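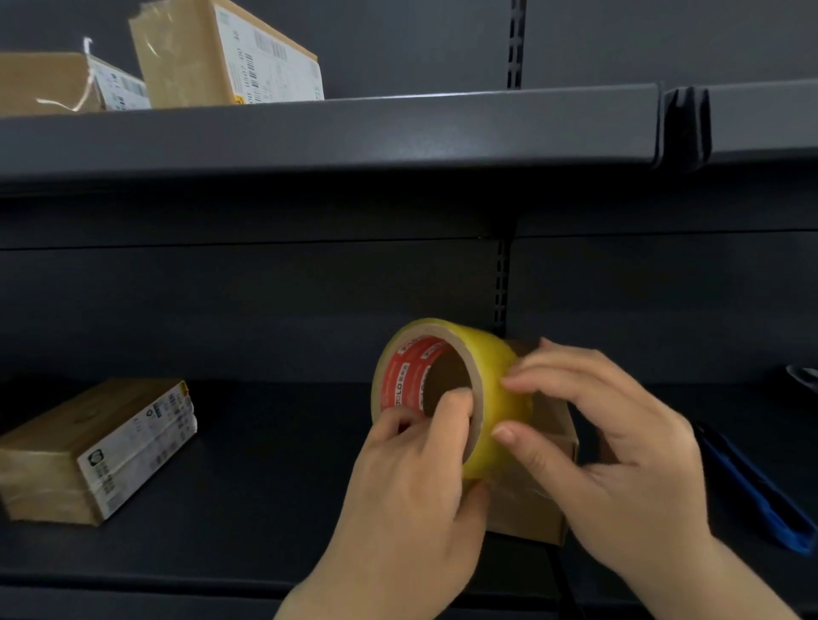

Notes for the visit to Kemerard
Unit: Introduction to Automation
Prepared by Dewanti Sumampouw

We meet at the front gate of the Kemerard parcel centre at 9:30 in the morning. Please wear closed shoes. Our guide is Sneha Semwal, who looks after the training of new staff and also the robot cell.

The visit has two parts. In the first part you will watch parcels being closed by hand with clear tape, at the shelves. Please look carefully at the hands. One hand can hold the roll and the other can press on the roll and on the box at the same moment. In our Dwivedi lab we spent most of a term on this one action and our gripper still lets the box slide.

In the second part we go to the Clellitz cell. It sorts up to 2,000 parcels in a shift and it reads the label of each one. The demonstration takes 40 minutes, with questions after it. Stay behind the yellow line while the arm is moving.

What to write down during the visit:
- where the fingers touch the roll and where they touch the box
- what a worker does when a label is on the short end of a parcel
- how the cell behaves when a parcel is tilted

Your report is one page and it is worth 17 marks. Before the visit, read chapter 3 of the Urnari reader, especially the part about contact and force.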